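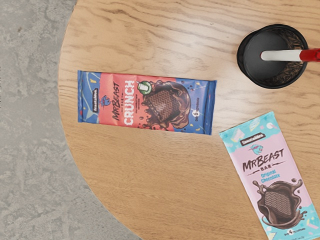 Two chocolate bars and a black cup on the round table.

December 2018
Notebook, storage tests, dark couverture
Continued from the October pages

Opened the boxes from the second storage round this morning. I write everything down before I look at the old notes, so that I am not influenced by what I expect to find.

The batch was 600 g, tempered by hand on the stone and cast in the small flat molds. After setting, the pieces were divided between three places: the cool cabinet, the shelf over the radiator, and the cabinet which we warm in the day and leave cold in the night. Time in storage was four weeks for all of them. The wrapping was the same foil, folded in the same way, only the tape was different on the last few pieces because the roll was finished.

Cool cabinet: surface is dark and shiny, also in the corners. The break is clean, with a good sound. One piece has a dull line on the back. I think it comes from the mold and not from the storage, but I have marked it with a pencil cross on the foil and it goes back for the next round.

Radiator shelf: all pieces are dull. A gray veil on the top side, stronger in the middle than at the edges. When I rub it with a finger it becomes dark again for a moment, and it feels greasy. So this is fat bloom, as in October. Taste is still acceptable but the melt is slow and a little sandy at the end.

Changing cabinet: here I am surprised. I expected the worst result, and most pieces look better than the ones from the radiator shelf. There are small pale spots with a shape like flowers, separate from each other. Between the spots the surface is nearly good. Two pieces stuck to the foil. On these the white layer is dry and rough, and it does not disappear with rubbing. I tested with a drop of water on the rough part and it dissolved, so I call it sugar bloom. That means moisture was inside the foil. Maybe the cabinet door was opened when the room was humid, maybe the tape did not close well. Both pieces have the new tape. I should have written in October which tape was on which piece, and I did not do it.

Temperature log: the file has 2000 lines and I have looked only at the first part. There is a gap in the middle where the logger for the changing cabinet recorded nothing. Before the gap the curve is regular, after the gap it is regular too but the night values are a bit higher. I don't know if somebody moved the sensor. Celina, if it was you, please write it here in the margin, it is not a problem, I need only to know the position.

Celina Kubiak also asked last week if we can compare with the Rungrueang beans instead of the Clulamness blend. My answer is yes, but later. The Clulamness blend is the one where we have the old results, and if I change the beans and the tape in the same round I will not understand anything. There is enough of the Clulamness left for one more casting if we do not waste it on demonstrations.

About the tempering. I looked again at my own procedure and I see that I stop working the mass when it "looks right." In October I wrote the same thing. This is not good enough for a comparison. Next time I will take a smear on the back of a knife before every casting and wait until it sets, and write down if it set with streaks or without. Erkavmont sent their worksheet for this – it has a column for the smear test and a column for the room condition. I will copy these two columns and leave the rest.

Open points:
Repeat the changing cabinet with old tape and new tape, half and half, marked on the foil.
Ask Skumcombe when the foil rolls come.
Clean the stone with dry scraper only. Last time there was water left in the corner near the wall.
Read the rest of the log file, especially the nights.
Keep one piece from each place, wrapped again, in the drawer under the scale. Do not eat them please.

Radiator shelf pieces are on the plate in the kitchen, these can be eaten. They are good in hot milk.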